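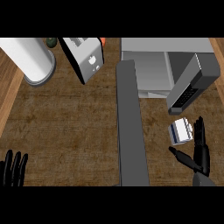
*Rendered view: two black robotic hands over a dark brown wooden surface.*

# Bikura call log export

Bikura is a small tool which saves the call history and the text messages of an Android phone into one CSV file. I wrote it when my old phone was near to dying and I did not want to lose 2 years of messages.

## Usage

1. Copy `bikura.apk` to the phone and install it.
2. Allow access to calls and messages.
3. Press **Export** and choose a folder.

My own file has 460 rows and takes 176 KB.

## Known problems

- Picture messages are skipped — only the text is saved.
- Names with the letter `å` look wrong in some spreadsheet programs. Choose UTF-8 when you open the file.
- Restore to a new phone is not finished yet.

Thanks to Kazue Arai for the grey and blue colour theme, and to Yurii Marchuk for testing.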